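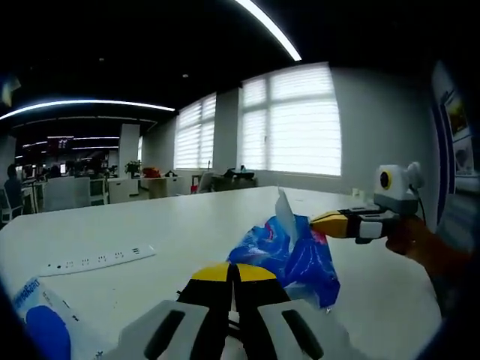
According to the note left in the notebook overnight, crumpled wrappers should go straight in the bin and the table should be wiped before any notes get written. Fair enough on the wiping. I am keeping the wrappers until the sort is done, for the reasons under "Film" below.

June 4, 2023. Long white table, window side. Clearing and sorting packaging for the Zuvutetti parts, plus the general mess left over from May.

Blinds down. With them up, glare on glossy film makes the print hard to read and I end up tilting every piece.

**Where things stood at the start**

The blue bag was still on the table, along with the power strip and the white box with the blue circle. I left the power strip where it was. Two people have asked for it to live on the floor, but then the short leads don't reach, and we had that argument in May already. If it stays on the table it should go along the far edge. Moved it there after lunch.

White box: kept. It goes on the shelf by the door with the other cartons until the Voven order is checked off. Do not flatten it before then. The return form asks for original packaging and we have been caught by that once.

**Film**

Three piles to begin with:

- soft printed film (bags, wrappers)
- clear or translucent sheet
- paper and card

The trouble is anything that is two of these at once. The blue bag went in the first pile, and the translucent sheet from it went to the side because I couldn't decide between film and paper by looking. Tear test: paper tears with a fuzzy edge, film stretches first or splits clean. Tore a corner. It stretched. Second pile.

Ended up making a fourth pile for things that failed the tear test both ways, mostly coated card. Pornolitz takes coated card mixed with film, at least according to the sheet taped inside the cupboard. That sheet has no date on it. Somebody should check before the next pickup.

**Flattening**

Bunched film takes up far too much of the sack. Tried it two ways on a batch of soft wrappers:

1. Press flat by hand, fold in thirds, stack under the steel rule.
2. Roll from the closed end, pushing the air out, then a rubber band.

Folding is faster but the glossy ones spring open as soon as the weight comes off. Rolling holds. It is slow for small pieces and I stopped bothering with anything shorter than my hand. Those can go in loose.

Weights, on the small bench scale, sack already tared:

| Pile | Weight (g) |
|---|---|
| Soft printed film | 699 |
| Clear sheet | 80 |
| Coated card | 43 |
| Paper and card | 3369 |

The paper figure includes the Thambiah cartons, which were under the table and not part of the mess on top. I should have weighed them separately. If anyone wants a clean number for May, that one isn't it.

The clear sheet reading wandered by a gram or two before it settled. The scale sits next to the vent. Moved it to the other bench for the coated card and it was steady.

**Table**

Wiped with a damp cloth, then dry. There is a sticky patch near the middle, probably label glue, that didn't come off with water. Isopropyl took most of it. The rest is a faint gray mark you can feel more than see. I left it alone, as the last person to scrub that table with the green pad took the shine off a patch the size of a plate.

Crumbs under the power strip. Please don't eat at this end.

**Things I'd change**

The labels on the sacks face the wall once the sacks are hung, so every time I had to turn one around to find out which it was. Wrote the pile names on masking tape and stuck them on the hooks. Cheap fix, and it survives changing the sack.

Also, open bags need a place to wait. Right now they get scrunched and left wherever the person was standing. A shallow tray on the corner of the table would do. There's a spare one under the sink with a chipped rim. I've put it out to see whether it gets used or just fills up with pens.

On the bin question from the overnight note: for single wrappers, yes, bin them, I agree. For anything from Voven or Thambiah, hold on to the film until the contents are checked. The lot number is sometimes printed only on the bag and nowhere on the part. Cut out the panel with the number, put it in the envelope on the corkboard, and then the remainder can go.

**Still open**

- Date on the Pornolitz sheet, and whether coated card is still accepted
- Voven box: check contents against the order, then release it for flattening
- Reweigh paper without the Thambiah cartons (they are back under the table, tied with string)
- More rubber bands, the wide kind. The thin ones snapped on the bigger rolls
- Glue mark on table, try the citrus stuff on an underside corner first

Sacks are tied and by the back door. Scale is switched off and still on the other bench, and I'd like it to stay there unless someone needs that spot.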